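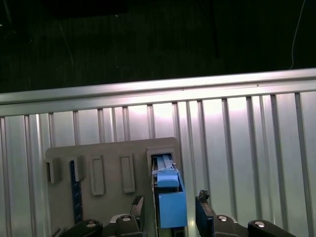 Panel Fitter and Finisher, Interior Walls
Ponard, Workshop 2

Ponard builds and refits interior walls for storage rooms, small workshops and utility spaces. The work covers corrugated metal walls, aluminum rails, and the flat panels and holders that go in front of them. We are looking for one fitter to join the team in April. The post is permanent after a trial period of 18 weeks.

Duties

Cut and set corrugated metal sheet to drawing. Standard sheet width is 900 mm. Standard wall height is 2000 mm.
Fit the top rail and check it for level along its full length before the sheet below is fixed.
Mount flat panels and box-type holders at the pitch given on the job card. The usual pitch is 400 mm.
Route and secure cables so that they do not rest on cut metal edges.
Remove burrs, wipe down rail faces and report scratches before handover.
Record measured deviations on the job card. Blank fields are returned to the fitter.

The fitter reports to Maksym Marchuk, who runs the workshop. Drawings are issued by Ro-un Seok. Questions about a drawing go to her in writing before cutting starts.

Requirements

Two years of work with sheet metal, shopfitting or a similar trade.
Able to read a dimensioned drawing without help.
Able to lift and carry sheet with a second person.
Own safety shoes. Gloves, eye protection and hand tools are supplied.
A driver's license is useful but not required -- most site work is done in pairs and one license per pair is enough.

Experience with the Brikside rail system is an advantage. Applicants who have worked only with drywall will be considered if they can show finished work in metal.

Hours and pay

Work starts at 7:00 a.m. and ends at 3:30 p.m. with a half-hour break. Site days may start earlier, and travel time is paid from the workshop door. Pay follows the company scale, grade 4 or 5 depending on experience. Overtime is agreed in advance and paid with the next month's wages.

How to apply

Send a one-page work history and up to four photos of walls, racks or panels you have fitted. State what part of each job you did yourself. Applications go to Vinh Bùi at the Ponard office, by mail or by hand. Selected applicants will be asked to do a paid half-day bench test: one sheet, one rail, two holders, to drawing.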